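Honeylyn Bañez has run the upholstery side of Grurnine from a shop in Rerkelstead for 2 years, and most of her week goes to footstools.

"People sit on them, so we build them like seats," she says. The Werketti, her best seller, has a removable cover with a zipper along the bottom seam. "Wash it cold and put it back on a little damp. It shrinks otherwise."

Orders slow down in January. She uses the time to recut patterns and test new foam, which she presses 2000 times before she will use it.

A taller version is next. "My mother can't get up from the low one," Bañez says. "She asks every Tuesday."
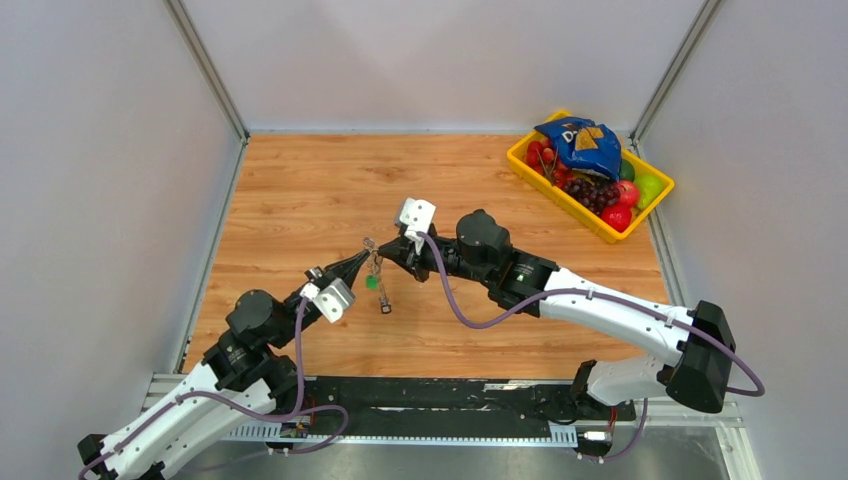 A yellow basket on a wood-grain tabletop.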